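August, notebook 9, packing and storage bench
Started a little after 8 in the morning

I have been meaning to sort out the storage boxes since the spring, and this morning I finally had the long table to myself and no excuse left. The plan was simple enough when I wrote it on the back of an envelope: match every lid to a box, throw out what is cracked, and settle which kind we order next time. It is now well past lunch and I have a sore back and quite a lot of opinions about lids.

For anyone reading this who missed the beginning, the trouble started when we moved the small parts over from the old cabinet. We had bought one lot of clear boxes from Sturside and a second lot from Danness, and they looked so alike on the shelf that we put them all away together, lids in one crate and bottoms in another. That was my idea, I'm sorry to say. I thought it would save space, and it did, but ever since then we have all been standing at the crate trying one lid after another while whoever is waiting for the washers gets more and more cheerful about it.

So, the count. With everything out of the crate I had 191 lids and 163 boxes. I went over both numbers twice because I didn't believe the first result. I can't think where the other 28 boxes have gone, though I do have a suspicion about the paint room, and I'd be grateful if people would look under their own benches before I go looking for them!

I took the Sturside ones first. The way to tell them, once you know, is to run a thumb along the inside of the rim. On a Sturside lid there is a little step you can feel just before the corner, and on a Danness lid it runs smooth all the way. You can't really see it in the afternoon light from the street side, so do it by touch. I tried holding them up to the window for a good half hour before I gave in and shut my eyes, and after that it went twice as fast.

A Danness lid will go onto a Sturside box, I should say, and it will even feel as if it has closed. Then you pick the box up by the lid and the whole thing lets go at one end. I expect that explains the business with the brass screws in the spring. I had put that down to somebody being in a hurry (it was me, and I was in a hurry, but I now think the lid had a share in it). 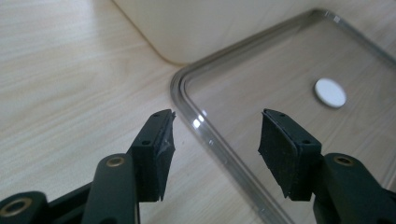
The next thing to settle was marking. We have tried three ways over the years and I wanted to write down what I think of each while it's fresh.

Marker pen straight on the plastic: fine for a month, and then it rubs away exactly where your hand goes. I found lids today with the ghost of an old word under a newer word under a third, and on one of them I could only make out the letter M, which could be M4, M5 or marbles.

Paper labels with tape over them: neat, and they last, but they are a misery to get off when the contents change. I spent most of an hour with warm soapy water and an old plastic card, and there is still a gummy patch on a good many of them that picks up every bit of fluff in the building. If somebody has a trick for this that doesn't cloud the plastic, please write it in the margin. I tried a dab of cooking oil, left for ten minutes, and it did help, though then of course you have an oily lid.

Blank round stickers, written on in pencil: my favorite by a long way. Pencil stays put under normal handling and comes off with an eraser when you want it to. They also peel off whole if you go slowly from one side. I'd like us to use these for everything from now on, and to put them on the lid, near a corner, so that the middle stays clear and you can look down and see what you've got. I know there is a feeling in favor of marking the box and leaving the lid bare, and I do see the point, but when they are stacked in a drawer the lid is all you get to look at.

Sepúlveda drawers next. Those are the deep ones by the door, and I had hoped the boxes would stand three high in them. They do, if the bottom one is full. With an empty one at the bottom the stack leans and catches on the runner when you push the drawer in, so heavy things low down, please. I have put a strip of felt along the back of the first drawer to stop them sliding and I'll see how it holds up before doing the rest.

Tried the Clukari liners too, since we had a packet open. Cut one to fit and it sat nicely, but it lifts the contents enough that a box filled to the top won't close. Good for drill bits, which never fill a box anyway. I wouldn't bother for anything else.

Washing: lukewarm water, dish soap, soft cloth, and then stand them on edge on a towel. Don't stack them wet. I did that with the first batch and they stuck to each other like pancakes and left rings.

Left to do:
Box up the spare lids by maker and label the two cartons.
Check the paint room.
Order more round stickers, the bigger size if they have it, as my handwriting isn't getting any smaller.
Ask whether anyone minds if the next order is all Sturside. They cost a little more but I like that step in the rim, and I'd dearly love never to do this again.

Stopped at 4:30. The sorted ones are on the shelf over the sink with a towel across them. Please leave the towel where it is until they've had the night to dry.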